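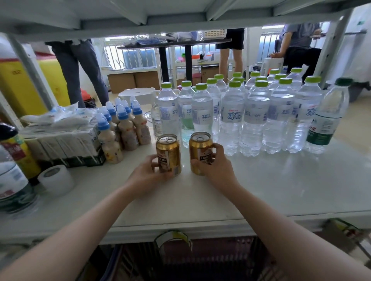
版块:机器人与自动化 > 操作规范 > 桌面整理与补货

主题:双手同时拿两罐,动作标注算一步还是两步?

**Kubicek_Igor**
我们组在写饮料摆放任务的录制和标注规范,写到第14条卡住了,来问问做过的人。

任务很简单:台面上有易拉罐、瓶装水、成摞的纸盒饮料,操作员用两只手把它们归类,同类放一起,间距大致均匀,标签朝外。全程第一视角,录的是人手,后面拿去训练双臂。

争议在这里。左手扶着一罐,右手放另一罐,两只手都碰着东西。现在草稿里写的是“每次抓取单独成段”,按这个切,一段画面要打两条重叠的标签。标注员说重叠标签在工具里很难看清,想合成一条“双手摆放两罐”。我倾向于合并,组里的Dagmar Pešek不同意。

大家怎么定的?

**dagmar_p**
我就是那个不同意的,自己来说。

合并之后,左手在干什么就丢了。左手有时是在搬,有时只是扶住已经放好的那罐,防止被碰倒。这两种对训练来说差别很大,一种有位移,一种没有。写成“双手摆放两罐”,后面的人无从得知哪只手在动。

我的意见是左右手各一条时间轴,重叠就重叠。工具不好用就换工具,规范不该迁就工具。

**货架第三层**
支持左右手分轨。我们之前给Ruston做仓内分拣,一开始是单轨,交了500段之后客户要求改双轨,全部重看一遍。改的时候发现很多段光看标签根本猜不出左手状态,只能重新看视频。

分轨之后补充一条:手接触物体但物体没有移动,标“扶持”,不要标“抓取”。判断标准写死,别让标注员自己体会。

**Kubicek_Igor**
“没有移动”怎么判断?罐子被手带着转一点角度,算不算?标签朝外这个要求本身就要转罐子。

**货架第三层**
转也算移动。我们写的是“位置或朝向有肉眼可见的变化”。肉眼看不出来的就不算,不用较真。

**Gizella Magyar**
插一个不同角度的。你们讨论标签之前,先看看台面规定了没有。

我负责验收,退回来的素材里,标注问题占的不多,多数问题出在录制。比较常见的几种:

- 操作员的小臂挡住手指,接触点看不到
- 同款瓶子前后排得很密,后排的只露个盖子,物体编号对不上
- 透明瓶子后面是亮窗户,瓶身轮廓发虚
- 台面上留着胶带、塑料袋这类东西,任务说明里又没提

上一批退了81段,后排瓶子编号错乱的最多。瓶子款式一样,前排拿走一个,后排的露出来,标注员就把编号接错了。

**小满不加糖**
塑料袋胶带这些我不同意清掉。真实的台面就是这样的,杂物全收走,模型上了真环境碰见一卷胶带就不会绕。我们在Celitz那个项目里是特意保留的。

**Gizella Magyar**
我没说要清掉。我说的是任务说明里没提。留可以,要写进物体清单,注明“非任务物体,不操作”。现在的情况是有的操作员顺手把塑料袋挪开了,有的绕过去,同一个任务两种做法,清单里又没有塑料袋这一项,标注员只好空着。

**小满不加糖**
那同意。清单里加一栏就行。

不过操作员顺手挪开这件事,我认为应该允许,只要标出来。禁止的话人会很别扭,动作不自然。

**dagmar_p**
允许的话任务成功的定义就模糊了。挪开塑料袋花掉的时间算不算在任务里?我们单段上限是15秒,挪一次袋子可能就超了。

**小满不加糖**
15秒也太短了吧。摆两罐够用,摆一整排水肯定不够。

**Kubicek_Igor**
15秒是按“一次双手动作”来定的,一整排会切成很多段。长任务另外有一级标签,把这些段串起来。这点草稿里写得不清楚,我改。

**焊台旁边的猫**
路过问一句,背景里有人走动或者坐着的怎么处理?我们在的屋子是共用的,后面总有同事。

**Gizella Magyar**
我们的要求是这几条:

1. 开录前告知同屋的人,愿意入镜的签同意书,不愿意的换时间或者换位置。
2. 脸能避开就避开。镜头朝下对着台面,一般只会拍到腰以下。拍到脸的统一打码,打码在交付之前完成。
3. 别人手里的手机屏幕、桌上的纸,能看清内容的也要打码。
4. 背景里的人不标动作,只在段级信息里勾“背景有人”。

第3条容易漏。脸有自动检测,纸和屏幕我们现在还是人工看。

**焊台旁边的猫**
同意书按次签还是一次签完?

**Gizella Magyar**
一个录制周期签一次,写明起止日期。中途有人想撤回,含有他的段全部下架。所以文件名里要能查到录制时段和房间,不然撤回的时候没法找。

**Hedvika_M**
我们在Michalík做过类似的,补充几点硬件和安全上的。

人手录制和真机复现的台面高度要一致,这个写进规范。我们吃过亏,人站着录,台面偏低,小臂从画面下方两角斜着伸进去,机械臂装好以后进入角度完全不同,遮挡情况也就跟着变了。

台面上方有架子或者横梁的,要在环境表里记录离台面的净高。人会自己躲,机械臂不会。真机跑之前先空载走一遍,速度限到最低。

还有,饮料一律用未开封的。易拉罐的空罐和满罐手感差很多,人拿空罐会不自觉放轻,录出来的速度曲线不能混用。真机阶段旁边有电源的,液体下面垫接水盘。

**货架第三层**
空罐那条我有保留。空罐也是真实场景,回收任务全是空罐。混用不行,分开录没问题吧?

**Hedvika_M**
分开录没问题,段级信息里加一个“满/空/未知”。只是不要在同一个任务编号下面混。从画面上看不出满空的,标注员不要猜,由录制的人当场填。

**dagmar_p**
这个我赞成,看不出来的就填未知。我们抽查时见过标注员给没露正面的瓶子写了品牌,问他怎么知道的,说旁边那几瓶都是这个牌子。后来规定:标签上的字在本段内任何时候都没露出来,品牌栏留空。

**小满不加糖**
这也太严了。一排同样的绿盖子,后面那个只露盖子,谁都知道是同一款。

**dagmar_p**
大部分时候是同一款。混进去一瓶别的,盖子颜色差不多的话,就错了。颜色可以写,品牌不写。

**小满不加糖**
那物体编号怎么办?没品牌,又长得一样。

**Gizella Magyar**
按初始位置编。首帧从左到右、从前到后排序,看不全的也给号,备注“部分遮挡”。首帧之前操作员要把手移出台面停一下,方便编号。我们现在要求开头有一小段没有手的画面,这一条加上之后,编号错乱少了很多。

**Kubicek_Igor**
这条我们没有,加。

汇总一下我准备改的:
- 第14条改为左右手分轨,接触但无位置、朝向变化的标“扶持”
- 非任务物体进清单
- 开头留无手画面,按首帧位置编号
- 品牌看不见就留空
- 满/空/未知由录制人填写
- 背景人员照Gizella那四条
- 台面高度和架子净高进环境表

顺手挪开杂物算不算违规,先不写死,等Kristýna Vaněk那边训练组给意见。

**小满不加糖**
品牌那条我保留意见,别的没问题。

**KVanek**
训练组的意见:挪杂物可以保留,单独打一个“清障”标签,我们自己决定用不用。麻烦的是没打标签又挪了的,筛不出来。时长上限对清障段放宽,具体放多少你们定。

另外Uder导出的双轨文件,左右手时间戳偶尔会差一帧,交付前跑一遍对齐检查。

**Kubicek_Igor**
收到。改好的草稿周四发到组里,外面的朋友要看的话站内信找我。

**焊台旁边的猫**
已发站内信,同意书的模板也想要一份。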